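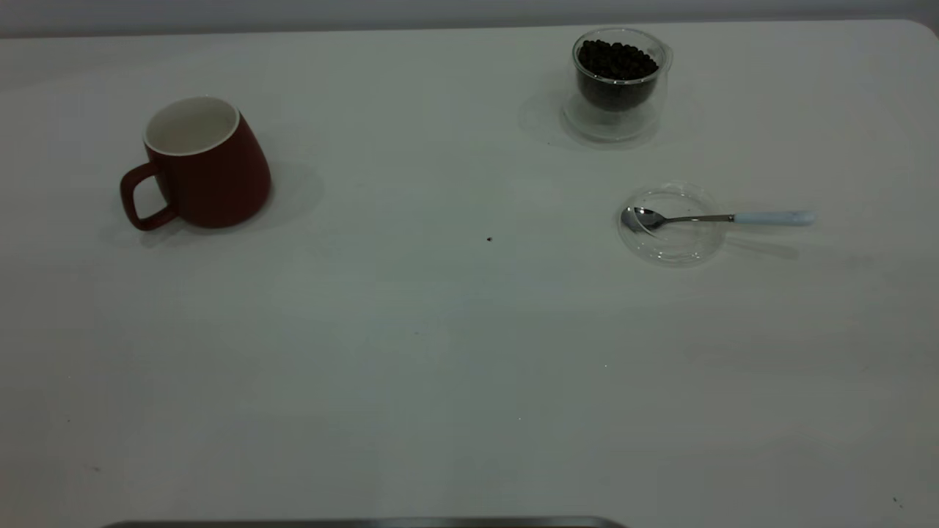

Calls for participants / Food and drink

Plevura wants coffee drinkers who don't believe everything they read on the bag

Most coffee advice is repeated far more often than it is tested. Grind right before you brew. Use a thick mug. Never trust a spoon when you could buy a scale. Some of it may be right. We at Plevura have sold beans and cups for 8 years and we still couldn't tell you which parts, so we are skeptical of our own shelf labels too.

In October we are running a home coffee trial and need 60 people to take part. It lasts 6 weeks and takes a few minutes a day.

What you would do

Drink your usual coffee at your usual time, from a ceramic mug one week and a glass cup the next. Measure your beans with a spoon on some days and with a scale on others. Fill in a short card before you look at anyone else's opinion, including the one printed on the package. In the last week you get two bags marked only with a letter, and we ask whether you can tell them apart. Plenty of people who are sure they can, can't – we include ourselves.

Who we're looking for

Adults who drink at least one cup of black coffee a day and own some kind of grinder. A cheap one is fine. You don't need a trained palate, and if you describe coffee as having "notes of" anything, please try to stop for the length of the trial. People who work for a roaster or a cafe can't take part. Neither can anyone who has been told by a doctor to cut back on caffeine.

What you get

The beans, a glass cup and a measuring spoon, all yours to keep, plus a $60 store voucher when your last card comes in. No voucher for half a set of cards. We won't ask for a review, and we don't want one.

What we'll do with the results

Publish them on our site, dull ones included. If the mug makes no difference, we'll say so and go on selling mugs.

How to apply

Write to the trial desk at Plevura, Addo Building, Brirlow. Tell us what you drink now, what grinder you have, and one piece of coffee advice you doubt. Keep it under 2000 characters. Applications posted after Wednesday, August 10, 2022 won't be read.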